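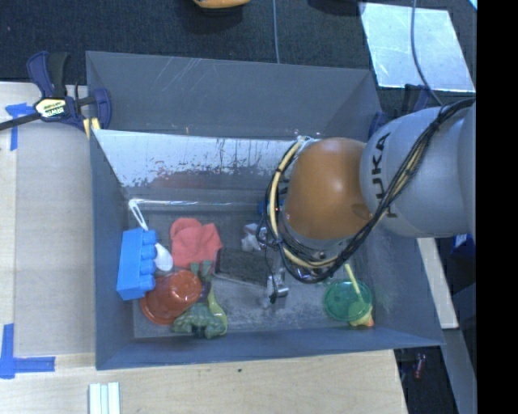

Aniela Szulc
Integration and test, Muststead

README - Skomdale bin kit, evaluation notes and data card

Status: working draft. Edited between runs so expect gaps.

What it is

Skomdale is a bin-picking add-on kit sold by Olimetti. You bring the arm, they bring the gripper end, the hose and cable dressing, the picking software and a license key. We had it on loan through November to decide if we buy. Log files from that loan are in this folder. Our arm is a KUKA, the kit is supposed to work with other makes, we didn't try.

What you get in the folder

runs/ - one subfolder per run, 868 picks attempts total
notes/ - my typed notes, some runs have none
config/ - the settings we ended up with, plus Olimetti defaults for comparison
sorensen/ - same log format from the Sorensen kit we tried before this one, only 2 runs, don't draw much from it

Setup as tested

One bin, fixed camera, household clutter on the floor of it. Toys, dishes, utensils, a red cloth. Bowls you can see through, one green, one reddish, the reddish one upside down and tilted. Nothing sorted, things lean on each other and that's on purpose. Bin is clamped to the table. Blue tape marks on the wood - leave them alone please, the config assumes the bin position hasn't moved.

Bin is old and scratched. The shiny strip low on the far wall throws reflections. Olimetti suggests a matte liner, sold separately, we didn't buy it.

Install

Took me most of an afternoon. Mechanical part is quick. Cable routing is the slow bit - the printed guide shows it for a smaller arm and the lengths don't come out the same. Ours runs diagonally over the big gray link and down under the orange joint. Leave slack at the wrist. Then leave more.

Software installs from one package. License check wants a network connection the first time, after that it ran offline fine.

Running it

1. Power arm, wait for ready.
2. Start the kit service, then the camera. Other order gives you a blank depth view and no error message.
3. Load config/muststead_bin.
4. Run the empty-bin calibration. Bin really has to be empty.
5. Fill, start run, stay outside the fence.

Each run stops at 30 attempts or on fault, whichever first. A few were stopped by hand, marked "manual" in the log.

Log fields

attempt - number within the run
target - what the software thought it was going for
result - held, dropped, missed, fault
seconds - from pick command to result
comment - mine, often blank

"target" is the kit's own label and is wrong a lot. Utensils especially, it calls most of them "rod". I did not correct these, so don't train on them as if they were checked.

What it did well

Chunky plastic blocks, soft toys, cloth. Cloth suprised me, I expected trouble. Recovery after a miss is quick, it re-looks and goes again without needing me. Interface is plain and I never got lost in it.

What it did badly

See-through bowls. Depth comes back patchy and the plan goes low. Same with crumpled clear plastic. Spoons flat on the floor or tucked beside something bigger - mostly missed. Items against the near wall, it plans fine then refuses on clearance. You can lower the clearance margin in config, I did, see notes before you copy that.

Faults: 21 across all runs. Most are wrist cable warnings from before I re-routed. Those runs are kept in, filter on date if you dont want them.

Support

Emailed twice. First answer same day and useful. Second was a link to the manual page I had already quoted to them.

Would we buy

Leaning yes for solid mixed items, no for anything clear. Price is okay if the liner gets thrown in. Compared with Sorensen the install is longer but daily use is a lot calmer.

Known problems with this data

- one bin, one light setup, one arm
- refills done by hand, so some layouts look alike
- clock on the logging PC drifted, seconds are fine but timestamps between machines don't line up
- no video, only logs and notes

Use and sharing

Internal to Muststead for now. Ask me before passing it on, the loan terms say Olimetti sees results first.

To do

Split out pre-reroute runs. Fill in comments where I can still read my own handwriting. Add liner results if we ever get the liner.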